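Tape first, says Follum's packing lead

Sigita Tamošiūnaitė has packed returns for Follum since June and handles cartons of 2 kg or less. Her first check is the tape. "A used carton is fine if the base seam gets a full strip," she said. "Torn flaps I trim or tape over."
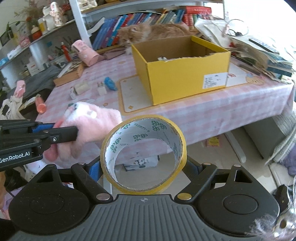

Yellow packing tape held in a gripper's jaws and, beyond it, an open carton on the packing table, with a cat behind the box.

She packs at a household table and favours light-coloured tape. "I can see where the strip ends. Clear tape costs me time."

Old labels come off before sealing. Small items are wrapped and centred, with paper fill on all sides. "If it moves when I tilt the box, I open it again."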